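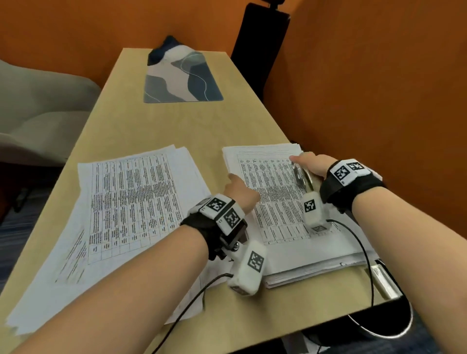 Rizwan Swati asked for the sorting rules to be written down before any more sheets were keyed, and said that a table of numbers is no use to him if he can't tell which page it came from. The rules below are the result.

Nerkora Printed Tables

Summary

Nerkora is a transcription of printed tables that existed only on paper. The sheets are white, printed in small black text in rows and columns with ruled grid lines. The release has 1584 sheets, keyed by hand and stored as one CSV file per sheet. Sheets that carry only running text are listed in the index but not keyed.

Source

The paper came from the Lastonell storeroom in mixed boxes. Original order was kept where it could be established. In the Gallardo boxes it could not, and those sheets were ordered by page number, then by the first entry in the left column.

Sorting procedure

1. Work on a long table with nothing else on it. Two stacks at a time, never three.
2. Square one stack before starting. The other may stay loose until its turn.
3. Check the top margin first. The page number, if there is one, is printed there.
4. Remove clips and staples. Put them in the tin, not back on the table.
5. Sheets with lines of text and no grid go to a separate pile, face up.
6. Turn all sheets the same way. Tables printed sideways are turned so the headings read left to right, even if the page number then sits on its side.
7. Pencil the sheet ID in the lower right corner of the back. No ink.

Steps 3 and 6 conflict for sideways tables. Read the page number first, then turn the sheet.

Files

index.csv - one line per sheet, with ID, box, page number and type
tables/ - one CSV per keyed sheet
notes/ - plain text remarks by the person who keyed the sheet
text_only.csv - IDs of sheets without a grid

Fields in index.csv

sheet_id: four digits, padded with zeros
box: box label as written on the lid
page: printed page number, blank if missing
type: table, text or mixed
turned: yes if the table is printed sideways
condition: good, creased or torn

Keying conventions

Empty cells are left empty. A printed dash is keyed as a dash. Ditto marks are expanded to the value above and flagged in the notes. Column totals are keyed as printed, including the ones that are wrong. Illegible digits are keyed as a question mark, one per digit.

Known problems

Page numbers are missing on 133 sheets. Sheets 1000 and up were keyed with a later version of the template - the notes column was moved to the end. Two tables in the Avenska group run over onto a second page with no repeated heading and should be joined before use.

Corrections

Send the sheet ID, row, column and proposed value. Corrections are checked against the paper and go into the next release in September.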